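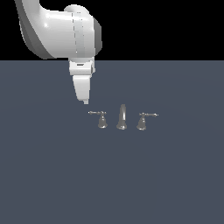 Slide 1. Faucet task in the Avlow simulator, arm over the left handle.

Leave this up while people sit down. Don't read the title out.

Hi, thanks, name, Brustwood, test lab side. Say up front: we pay for Avlow like anyone else, no discount, they haven't seen these slides. Jaxon Fraser did most of the scene setup, he's in the second row, make him wave.

What we bought. One seat, one year, started in January. You get the simulator, the arm model, a library of household objects, and a task editor. Support by email. Training day is extra, we skipped it — mistake, come back to this.

Why faucets. Customer is MacPherson, they make bathroom fittings. They want lever handles cycled by a robot on a bench and they want to know the reach works before anyone bolts anything down. So three-piece set, two levers and a spout, arm comes in from above. Point at the left lever, the little knob on the end. That knob is where we wanted the push. Gripper is short of it on this slide, no contact yet. Pause here, let them look.

Good stuff, go quick:
Setup time. First faucet task took Jaxon 13 days. Most recent one, an afternoon.
Plain gray floor, black behind, nothing else to load. Ugly but fast. We run 300 tries overnight on a normal desktop.
Task editor. You drag the joint limits for the handle and it just takes them. Dale MacDonald, who does not code, built two tasks with it.

Now the not so good. Slow down.
Chrome. Looks OK from across a room, but the reflections are fake, it's really just gray with highlights. If you're training anything off camera pictures, ask about this before you sign. We only use poses so we got away with it.
Lever friction. Default is way too loose. Handle keeps swinging after the push. We ended up measuring a real one with a spring scale and typing the numbers in by hand.
Object library. 700 objects on the sales sheet. A lot of them are the same thing in a diferent size. Count the faucets yourself in the trial.
Manual. Two versions behind the software. This is where the training day would of helped.

Kirnow comparison. Somebody will ask. We had the Kirnow trial for 30 days. Nicer picture, better metal. Crashed on long runs for us, and the license is per machine. If you need pretty, look at Kirnow. If you need lots of tries by morning, Avlow. Don't get drawn into price, quotes were different for everybody I talked to.

Did it carry over to the real bench? Be careful here. Reach, yes, positions matched well enough that we drilled the plate from the sim numbers. Force, no, had to retune all of it. Do NOT say "it just worked" like last time, Dale will heckle.

Would we renew. Yes, one more year, and we asked for the training day in the quote. Also asked for a fix on the friction default, no date from them yet.

If short on time drop Kirnow, keep friction.

Questions. Repeat the question into the mic. Task files are up for anyone who wants them, see Jaxon after.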